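Looking after a phone battery at home

A lithium-ion cell ages fastest when it is both full and warm. Most of the habits below deal with one or the other.

Set a charge limit. If the phone offers one, 74 per cent is enough for a day indoors. Lift it before a journey.

Take the case off for fast charging. Thick silicone holds heat in, and the phone will slow the charge once its sensor trips.

Do not charge inside a closed cupboard. Air needs to move past the charger as well as the handset, so leave the doors open or run the cable out to a shelf.

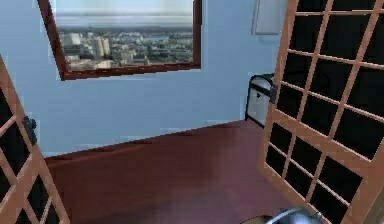 Spare phones need a different routine. Charge to 48 per cent, switch off fully and store somewhere dry. Check again in February and top up if the level has dropped below 30. A phone left flat for months may refuse to start.

Overnight charging is acceptable on a slow adapter. Use a hard, flat surface — a desk will do — and keep the phone off the mattress and out from under the pillow.
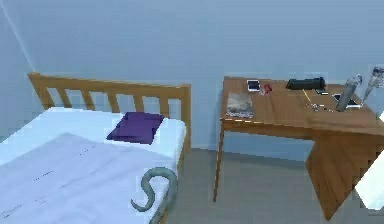

Bedroom with a wooden bed and desk

Clean the port before blaming the cable. Switch off, then use a dry wooden toothpick with very light strokes. Metal pins can short the contacts. The Sukico cable I use went from intermittent to reliable after 2 minutes of this.

Wireless pads run warmer than cables. On the Ilmont pad the phone must sit centred over the coil; a few millimetres out and the charge slows while the back heats up. Remove any cards or magnetic rings first.

Replace any adapter that buzzes, smells or has a loose pin.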